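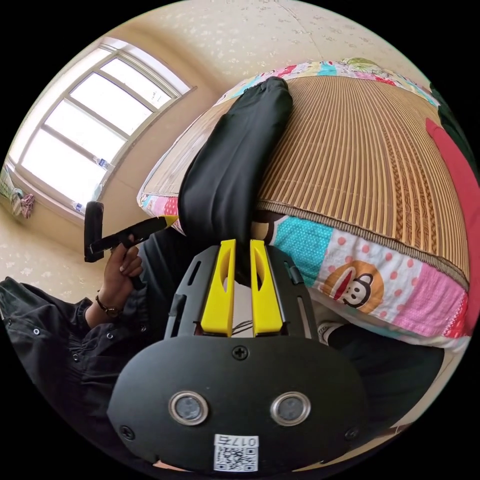
The Second Life of a Winter Coat

Frauke Frerichs keeps her repair shop open until 8 in the evening, and in September the line starts well before that. People bring coats they put away in spring and forgot were broken.

Most of the jobs are small. A lining has come loose, or a zipper pull is gone. Frerichs charges 30 for a new zipper and less for a hem. She trained at Ehlers, a coat maker in Gikutberg that employed 97 people before it closed, and she still uses the thread it used -- heavier than what most shops stock.

Black cloth is the hardest to match, she says. Two blacks that look the same under a lamp can look brown and blue by a window.

Her oldest regular, Natanael Nogueira, is 72 and has worn the same wool coat since his first job. The collar has been turned twice. He asked her last year whether it was worth doing again. She told him to leave it on the counter and come back after lunch.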